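Têxteis domésticos – aula 4
Fibras sintéticas e limpeza (apontamentos, rever antes do teste)

Ponto de partida: a microfibra é fibra sintética muito fina, em geral poliéster + poliamida. Menos de 1 decitex por filamento. Decitex = gramas por 10 km de fio, não confundir com denier (9 km), sai sempre no teste.

Porque limpa melhor que o algodão: filamentos abertos em cunha, muita superfície, capilaridade. A água sobe entre as fibras, a gordura fica presa. O algodão absorve para dentro da própria fibra e demora mais a secar.

Gramagem: g/m². Pano fino para vidros, pano alto para pó e chão. Ver tabela da Natália Jireš, cap. 4, só as duas primeiras colunas.

Orlas – cosida, cortada a laser ou ultrassons. A cosida aguenta mais lavagens mas pode riscar superficies delicadas se a linha for dura. Linha de cor serve muitas vezes para separar zonas (cozinha, WC), cada casa tem o seu código.
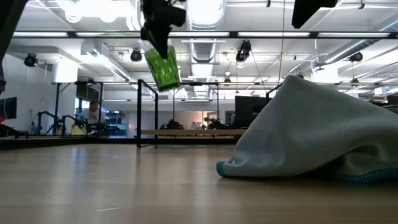

Lavagem e manutenção
Até 60 graus, salvo indicação na etiqueta. Sem amaciador!! entope os canais entre filamentos. Sem lixívia. Lavar à parte do algodão, apanha cotão todo. Secar ao ar ou programa frio, nunca ferro quente.

Ensaio de absorção (prática)
Amostra seca, pesar. Mergulhar 20 segundos, escorrer, pesar outra vez. Resultado em % da massa seca. O grupo do Yevhen Dmytriv chegou a quase 67 com a amostra Laxdal já muito usada – repetir com amostra nova e comaprar.

Para a próxima: ler o texto da Koutsoukos sobre libertação de microplásticos na lavagem, trazer uma etiqueta de composição de casa.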